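# Chapter 6: Alliances and Their Discontents

In January a small country called Drirnow signs a defense treaty with a large country called Sturkix. There is a ceremony. Both flags are the right way up, which takes more staff work than you would think. The foreign ministers exchange pens, the text is read into the record, and everyone goes in to lunch believing that something has been settled.

By the end of this chapter you should be able to say what, if anything, was.

The treaty runs to 543 words. A good many apartment leases are longer. Its key passage is Article 5, which says that if one party is attacked, the other "shall consult without delay and take such action as it deems necessary." Read that again slowly, the way a lawyer in Sturkix will on the morning of a crisis. Consulting is required. Action is required too, but only the action that Sturkix decides it ought to take, and a government may deem it necessary to send four divisions or a strongly worded letter. Drirnow's newspapers report the article as a guarantee. Sturkix's newspapers report it on an inside page.

The gap between those two readings is where most alliance politics takes place. Diplomats leave it there on purpose. A promise with no wiggle room would never get through the Sturkix legislature, and a promise with too much would frighten no enemy at all. The drafters' job is to find words that both capitals can praise in public and neither will have to define before the next election.

## Two kinds of worry

Allies worry about each other nearly as much as they worry about their enemies. The literature sorts these worries into two piles.

The first is **abandonment**. Drirnow lies awake wondering whether Sturkix will show up. So it asks for reassurance: a visit, a speech, a joint exercise, a few troops stationed near the border where they would be hard to ignore. Each request is granted, and each works for a while, and then a new president takes office in Sturkix and the whole business starts over.

The second is **entrapment**. Sturkix worries that Drirnow, feeling safe, will pick a fight with its neighbor Gebretsadik over fishing rights and send the bill to its patron. The more firmly Sturkix reassures its ally, the bolder the ally may become. The more it hedges, the more the ally panics. Policy tends to swing between the two, and the swings are described in official statements as continuity. 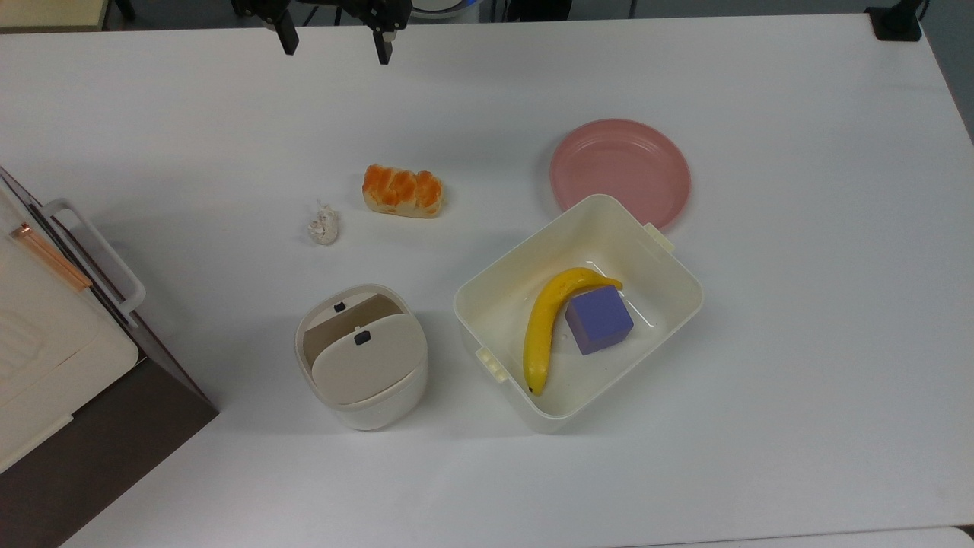

*Bread roll, crumpled tissue, pink plate and storage bin on a white table.*

Students often ask which worry is worse. It depends on where you sit. Small states with large neighbors fear abandonment, large states with excitable friends fear entrapment, and middle-sized states get to enjoy both.

## The problem of who pays

Suppose the alliance grows. Jakard joins, then two others, and now there are 5 members and one shared defense. Security of this kind has an awkward feature: once it exists, it covers everybody, including those who put in very little. Jakard soon notices that it is protected whether or not it buys the new radar. Jakard does not buy the new radar. It does offer to host the conference on burden sharing.

Economists call this **free riding**. Allied finance ministers call it a difficult budget year. We return to it in Section 6.3, where we look at spending targets and at the many creative things that can be counted toward them – pensions, coastal roads, and on one occasion a military band.

## Key terms for this section

- **Abandonment:** the fear that an ally will fail to honor its commitment
- **Entrapment:** the fear of being pulled into an ally's conflict
- **Free riding:** benefiting from a shared good while paying less than one's share
- **Credibility:** the degree to which others believe a promise will be kept, discussed at length in Section 6.2

## Before you read on

Draft your own version of Article 5 for Drirnow and Sturkix in two sentences or fewer. Then trade with a classmate, take the part of a Sturkix lawyer who would prefer to stay home, and look for the way out. Keep both drafts. You will need them when Gebretsadik moves its fleet in Section 6.2.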